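Flarno Suture Practice Pad, Pale, Rounded Edge

Item 76 in the Bidthorpe bench training range
Availability changes with the season, so please write to us for current stock before you plan a course around it.

If you have been hunting for a practice pad that gives your residents something pleasant to sew on, we think you'll be very happy with the Flarno. It's a synthetic tissue pad in a pale shade, with one softly rounded edge, and it has been the best-loved thing in our catalog ever since we brought it in (we still get notes from people who learned their first square knot on one!). The pale color is a deliberate choice. Dark suture stands out against it, and so does a thin red wound line, so a learner can look back over the stitches and see right away where the spacing wandered.

The surface has a wet, glossy look under a bright light, and people coming from dry foam pads usually remark on that first. It takes a little getting used to, because the highlights can catch your eye when you're trying to place the needle, but most teachers tell us they would rather have that on the bench than meet it for the first time somewhere else.

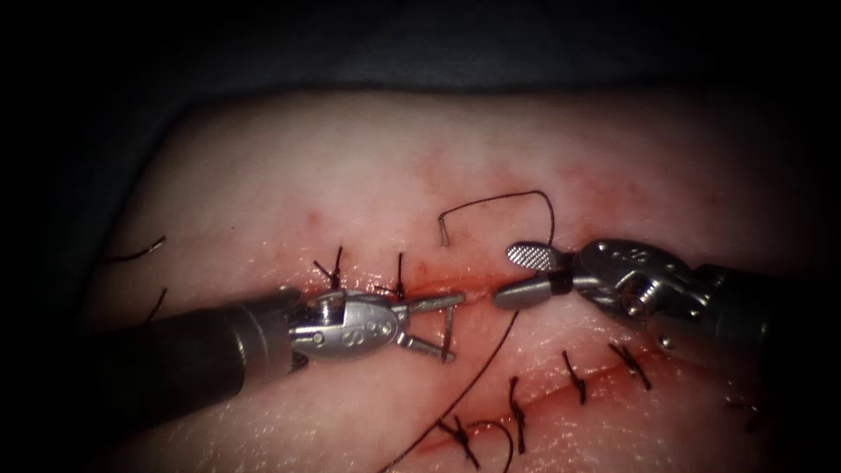
What comes with it

One Flarno pad, a spare cover sheet, a shallow tray from Redilden that holds the pad still while you work, and a folded card with Yuzhen Tan's practice sequence on it. Needles and suture are sold separately, as are instruments. Any curved needle you already like will do nicely, and black thread is the easiest to see. The tray has a lip on one side only, and that side goes away from you. We get a surprising number of calls about the tray, so please do look for the lip before you ring.

Working on the pad

Lay the pad flat with the rounded edge at the top and give yourself more light than you think you need. You can make your own cuts wherever you like, and there is space for more than one wound on the same face. Many of our customers keep one line for slow, careful work and another for timed runs, or leave an old row of interrupted stitches in place and start a fresh one above it, which makes a very nice record of an afternoon. Leave the tails long at first and trim them later if you want to tidy up. Red training fluid is fine on this material, and a bit of pinkish staining will stay behind in the middle of the pad. It doesn't affect how the pad sews.
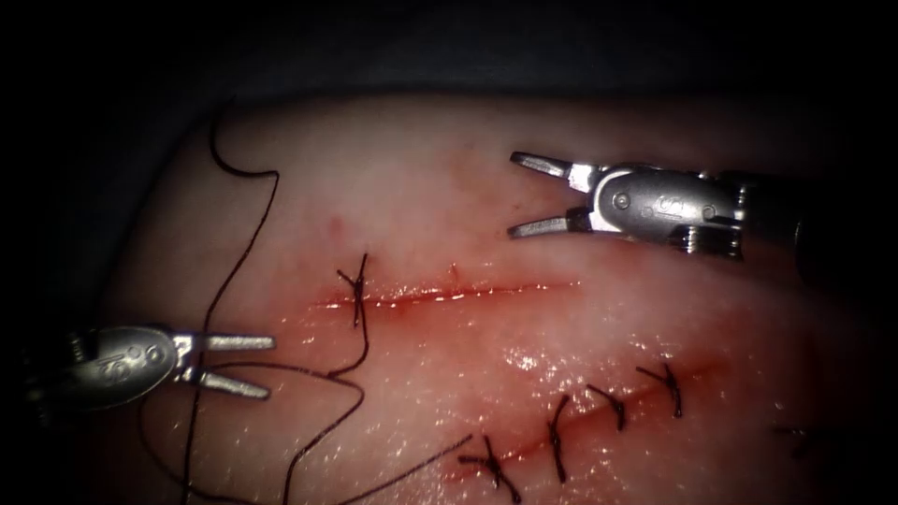 Can I use both sides of the pad?

Use the top face only. The underside is backed with a firmer layer that keeps the pad from curling, and a needle won't pass through it smoothly.

Looking after it

Rinse in cool water, pat with a lint-free cloth, and put it back in its sleeve. Please don't leave it on a sunny windowsill. One of ours spent a summer that way and came back to us in September feeling like an old eraser. If the surface starts to drag, a few drops of the Tang conditioner will freshen it up, and a 40 ml bottle lasts a good long while. Old stitches should be snipped and lifted out with forceps. Pulling a knot through the pad will widen the hole.

Ordering

Single pads ship in a flat box. Teaching packs hold 19 pads and one larger bottle of conditioner (300 ml), and they go out on the same day whenever we have them on the shelf. If you'd like to mix in other shapes from the range, just mention it in the order notes and we'll write back to you with a price. Schools and teaching hospitals may order on account.

Pads that arrive torn or creased are replaced, of course. Keep the sleeve if you can, as the batch number is printed there and we'll ask you for it.

Page updated 20 January 2026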